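To: Members' list, Flilau Community Centre
From: Office of the Secretary
Date: Wednesday, July 7, 2021
Subject: Re: Kitchen bookings and cleaning fee

Members are advised that the revised hire conditions for the ground floor kitchen have now been adopted. The enquiry received from the Howlader Seniors' Luncheon Group is reproduced with its permission, as several other groups have raised the same matters.

> Our group has held the same kitchen booking since May and was
> surprised to see a cleaning fee on the latest invoice. Could the
> office please confirm the amount, and whether it applies to
> regular hirers?

The fee was introduced when the contract with Runus Cleaning was renewed. It is charged at $5 per booking for member groups and is waived where the hirer completes the closing checklist.
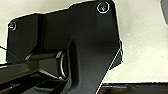
Black bracket with round fasteners.

The checklist is to be signed and left in the tray outside the office. Groups that share a morning may submit one form between them, provided that both booking numbers are shown. Invoice 3857, to which the luncheon group refers, will be reissued without the fee.
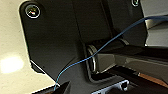

Is a bond still payable for evening functions?
A bond of $400 remains payable for any function finishing after 10 p.m. and is refunded by cheque once the keys have been returned.

Hirers are also reminded that food may not be left in the refrigerator overnight. Labelled items belonging to the Tesemness Breakfast Program are exempt – please do not move them.

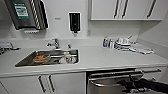 Applications for spring term bookings should reach the office in writing at least five working days before the first date sought. Existing hirers retain priority for their current times, but must still lodge a form. Incomplete forms will be returned.

Office of the Secretary
Flilau Community Centre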